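Packaging Design, Handout 3
Color and the front panel

A buyer in a shop looks at a small package for a very short time. In this time the color is read first, then the shape, then the picture, and the words come last. For this reason we begin the course with color and leave the lettering for October.

In the Kaver study, 746 shoppers were asked to remember a package of tea from the day before. Most of them gave the color correctly, but few gave the full name.

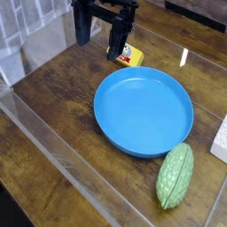 Warm colors seem to come nearer to the eye, and cool colors seem to go back. Please read the Flemton notes, chapter 2, before the exercise.

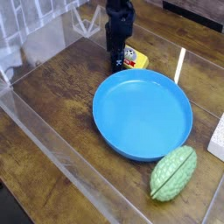
Contrast is the second tool of the designer. A label needs a ground that is clearly lighter or darker than its letters. White letters on a red band, as on the small yellow box, keep the name apart from the main color. When the letters are very small, even good contrast does not help.

Exercise: draw two front panels for Senach biscuits, one warm and one cool. Use no more than 3 colors in each.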